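Section 8. Working alongside the Tipoki two-arm station

This section is for staff who share a room with the station. Operators should also read Section 9.

8.1 What changes in your day

Before the station came in, one person per shift cleared plates and returned items left on the tables. The station now does the picking up. The person on shift sets out the table, watches the first items and handles whatever the station hands back. Shift lengths and breaks stay the same. Clearing duty is now listed as "station duty" on the Musico roster.

8.2 Starting a clearing run

1. Put the plate on the white table, between the two arms.
2. Leave mixed items together. Food, bottles and small desk items can share a plate.
3. Check that both hands are open and nothing is caught in the fingers.
4. Step back past the floor marking and press Start on the wall panel.
5. Stay in the room until the first item has been put down.

Note: Soft items such as bread rolls use the light grip setting. If a roll comes out crushed, lower the grip value on the panel by one step and record it in the run log.

CAUTION: Do not reach for an item while a hand is holding it. Press Pause, wait for the amber light, then take it.

8.3 When the station stops by itself

1. Read the code on the panel. Code 100 means the item was not recognized.
2. Press Pause and move the item by hand.
3. Press Resume.

Stopping the station is never counted against the person on duty — if you are unsure, stop it. Call extension 1859 if the same code comes up twice in one run.

8.4 Training and questions

Everyone on the station duty list needs one supervised run before working alone. Ye-ji Seok at Zident books these and keeps the sign-off sheets. Staff who would prefer other duties can ask her for a roster change before the November list is posted.

Figure 8-1. Left hand holding a bread roll, with a bottle and a computer mouse on the plate.
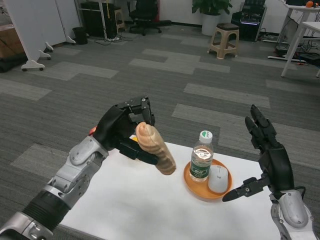
Page last changed: 28 October 2019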